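Pralten开放日在Drarbridge举行：手持夹爪示教流程对外演示

首页 > 新闻中心 > 企业新闻

面向食品包装企业、系统集成商及高校实验室，现场演示软包装物料抓取的示教采集、数据校验与策略回放

10月，自动化设备开发商Pralten在其Drarbridge测试中心举办技术开放日，首次向外部人员完整演示软包装抓取项目的工作流程。项目由Pralten与包装线集成商Holub联合开展，目标物料为袋装零食、小型软袋及半刚性塑料容器。开放日共有21家单位派员参加，分两批进入测试区，每批在工位前停留的时间相同。

软包装物料的自动化拾取长期存在三个具体困难。其一，袋体受力后形状改变，接触点的位置随夹持过程移动，以刚体模型计算的抓取位姿在闭合瞬间即产生偏差。其二，镀铝或金属光泽表面的反射较强，深度传感器在该类区域容易出现空洞。其三，袋内充气量和内容物分布因批次而异，同一组夹持力参数难以覆盖全部来料。Holub在既有产线上主要使用吸盘，对充气饱满的袋体效果稳定，对表面褶皱较多的袋体则漏气率偏高。双方据此选择了两指夹爪方案，并以人工示教数据作为策略训练的来源。

演示从示教采集环节开始。操作员双手各持一只夹爪，在台面上直接完成拾取、转移和放置动作，不经过遥操作主从臂。夹爪的指部几何与机器人末端所装型号一致，采集到的开合量和位姿轨迹可直接换算到机器人坐标系，换算过程仅涉及一次手眼标定和一次工具中心点偏置。每只夹爪通过线缆供电并回传数据。
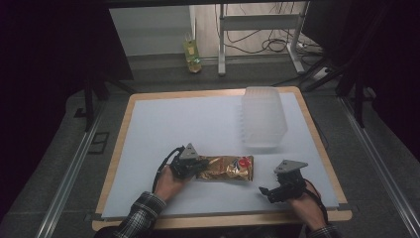 单次示教的标准时序分为接近、预接触、闭合、提起、转移和释放六段。对袋体的夹持，作业指导书规定了两种方式：一种为单侧夹爪压住袋体一端，另一侧夹爪从对端进入；另一种为单手夹持封口边后提起。前者用于平放且袋面贴近台面的来料，后者用于封口边外露的来料。操作员在每次动作之前不需要口头声明所用方式，由后处理程序根据两侧夹爪的相对位姿自动判别，判别结果再由标注人员抽检。

项目负责人Gyu-bin Nam在现场技术说明中表示：“袋装物料的难点集中在闭合前后很短的一段时间里。指尖碰到袋面以后，袋子会滑、会鼓，也可能整体转一个角度。有经验的操作员会用另一只手稳住袋子，这个动作很少写进工艺文件，但在轨迹数据里可以读出来。我们希望策略学到的是这一部分。”

截至开放日前，项目累计录得示教片段1,429条，经校验后纳入训练集1,055条。未纳入的片段按原因分类存档，主要包括以下几类：

——时间戳不同步，左右夹爪数据之间的偏移超出允许值；
——位姿跟踪中断，中断时长超过插值上限；
——动作不完整，缺少释放段或释放后夹爪未退出工作区；
——袋体在动作过程中离开台面有效区域；
——指面附着物或指垫状态不符合点检要求。

Pralten说明，前两类由程序自动剔除，后三类须经人工复核。复核人员在同一界面中查看视频、开合量曲线和位姿曲线，三者共用一条时间轴。存在争议的片段由第二名复核人员独立判定，两次结果不一致时不纳入训练集。

关于训练集的组成，Pralten表示现阶段不追求物料种类的数量，优先保证同一物料在不同朝向、不同褶皱程度和不同台面位置下的覆盖。台面背景亦作为变量处理。采集时在硬质台面与铺设浅色覆盖层两类条件之间切换，后者用于检验策略对背景起伏和软阴影的敏感程度。早期版本曾在覆盖层褶皱处产生误闭合，双方随后提高了该类背景在训练批次中的采样比例，并在评估项中单独列出。

数据与标注负责人Afaf Issa介绍了标注规则。接触时刻以开合量曲线的拐点为准，以视频画面为辅。她指出：“金属光泽的袋子在画面里很难看出指尖到底碰没碰到，反光会随着袋面变形移动，人眼容易提前判断。曲线拐点更可靠，所以我们规定先看曲线，再回到画面确认。两者差得太多，这一条就退回。”

Issa同时说明，腕部视角在接近段承担主要的定位作用。目标物在该阶段往往只占视野边缘的一小部分，画面大部分为台面背景和两侧指部。标注规则因此不要求目标物在每一帧中完整可见，只要求在预接触段开始之前能够连续追踪到其下缘或任一侧缘。对于目标物完全离开视野的帧，标注为“不可见”，不作外推。

指部磨损是参观人员提问较多的内容。Pralten答复称，指面的划痕、磨痕及指垫边缘状态会改变摩擦条件，也会改变指部在图像中的外观。项目组不对每次采集前的指部作翻新处理，允许训练数据中包含不同磨损程度的指面，但要求点检记录与片段编号对应，以便日后按磨损程度分组评估。指垫更换后须重新测量闭合零点，零点数据写入当次采集的元数据文件。 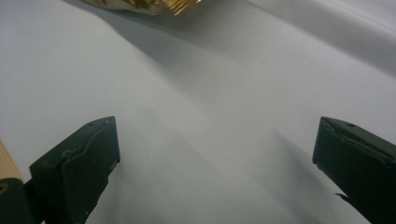 Drarbridge，10月

演示的第二部分为策略回放。机器人工作站位于示教工位相邻区域，配置2台六轴机械臂，末端所装夹爪与手持型号共用指部零件。回放以训练完成的策略版本运行，现场未作参数调整。物料由参观人员从备料箱中任意取出并放置于台面，放置朝向不作规定，但须位于台面标记范围之内。工作站在每次动作结束后输出一份运行记录，内容包括推理周期、开合量指令值与实测值、以及动作是否按预定条件终止。参观单位可在签署资料使用说明后取得当日运行记录的副本。

Pralten在现场对回放的适用范围作了限定说明。当前策略仅针对单件来料，不处理堆叠和相互遮挡；袋体允许平放或轻微倾斜，不支持直立；塑料容器以侧壁夹持为主，尚未引入对盖部的操作。对液体包装的测试安排在后续阶段，须待夹持力闭环的安全评估结束后进行。回放速度低于产线节拍，现阶段不以节拍作为验收指标。

Holub方面介绍了集成接口的进展。策略推理单元与产线控制器之间采用状态字握手，控制器保留停机、复位和降速的最高权限。推理单元发生超时或输出越界时，机械臂在当前位置减速停止，夹爪保持原有开度，由操作人员确认后方可退出。接口定义文件已完成内部评审，Holub计划在Punberg试验线上进行首次联调。Punberg试验线原用于纸盒装箱，改造内容包括来料输送段的限位、台面照明以及防护围栏的联锁。

就照明条件，双方在开放日上公布了初步要求：工作区采用漫射光源，避免光源在镀铝袋面上形成集中高光；相机曝光在单次任务内锁定，不使用自动曝光；台面颜色以浅色哑光为宜，更换台面材料后须重新采集背景样本。上述要求将随联调结果修订。

在问答环节，有集成商询问手持示教与遥操作示教的取舍。Gyu-bin Nam答复称，手持方式的优点在于采集工位占地小，操作员可直接感受袋体的阻力，动作更接近日常作业；其局限在于人手的运动范围和速度可能超出机械臂的可达空间与关节限值。为此，后处理程序对每条轨迹进行逆运动学检查，不可达的片段另行标记，既不删除，也不直接用于训练。另有高校实验室询问双手协同数据能否拆分为单手数据使用。Afaf Issa表示技术上可行，但拆分后稳定侧的动作失去上下文，项目组目前未采用这一做法。

操作员培训同样列入了开放日的说明内容。新操作员须先完成不带物料的空载练习，再进行单手夹持，最后进入双手协同。培训期间产生的片段不进入正式数据集。正式采集时，操作员按批次轮换，每批次开始前完成夹爪零点确认、线缆走向检查和台面清理。线缆应在腕部外侧留出余量，避免在转移段受拉后牵动夹爪。Pralten表示，线缆受拉造成的轨迹抖动在早期数据中较为常见，调整走线方式后已单独列为点检项目。

后续工作分为两部分。Pralten将继续扩充半刚性容器的示教数据，并对训练集中磨损指面样本进行分组评估；Holub负责完成Punberg试验线的电气改造和安全验收。双方将在首次联调结束后公布测试条件与结果，包括未成功样本的分类情况。Drarbridge测试中心在联调期间保留示教工位，接受预约参观，参观单位可自带物料，但须提前提交物料尺寸、包装材质和内容物说明，含液体或粉末的物料暂不受理。

关于Pralten
Pralten从事末端执行器、示教采集设备及抓取策略软件的开发，产品用于包装、分拣和实验室自动化领域。公司在Drarbridge设有测试中心。

关于Holub
Holub为包装线系统集成商，业务包括输送、装箱及末端码垛设备的设计与安装，并在Punberg运营试验线。

技术联系：Gyu-bin Nam，抓取策略项目组
数据与标注事宜：Afaf Issa，数据组
参观预约由Drarbridge测试中心前台统一登记，受理时间为工作日上午9时至下午4时。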